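Could a robot do the jobs that people do with their hands at home or in a workshop? Some of them, slowly. Putting parts into a computer is a useful test, as the parts are small and each one fits in only one place.

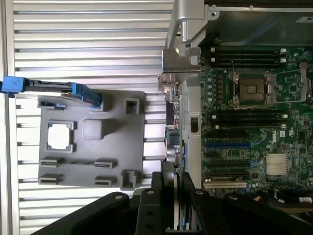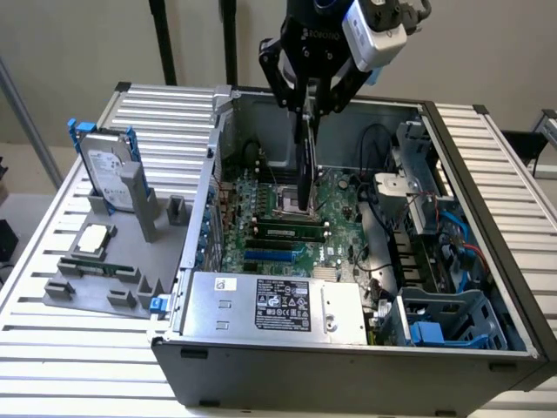
## What makes it hard

A **processor** is the chip that does a computer's sums. It sits in a square holder on the main board, called a socket. It must go in flat and the right way round. If it is tilted, the contacts can be damaged.

A **gripper** is a robot's hand. The one in the pictures is black. Your own hand has skin that feels a part start to slip. Many grippers feel very little, so the robot depends on cameras to find out where things are.

A grey tray helps. The processor has its own square pocket, so the robot can look for it in the same spot each time. Your desk at home probably does not work like that.

## What about chores?

Otis Gallagher tests machines at the Tonby workshop. He keeps a list of jobs and marks each one:

- **Moving a box from one shelf to another:** yes.
- **Fitting a memory stick:** sometimes. It has to be pushed hard, but only when it is straight.
- **Folding a T-shirt:** sometimes. It took the Osten machine 40 tries to fold 2 shirts properly.
- **Tidying a bedroom:** not yet. Every bedroom is different, and so is every mess.

## Try it

Put on thick gloves and close one eye. Pick up a coin and stand it in a narrow slot, such as a money box. Count your tries.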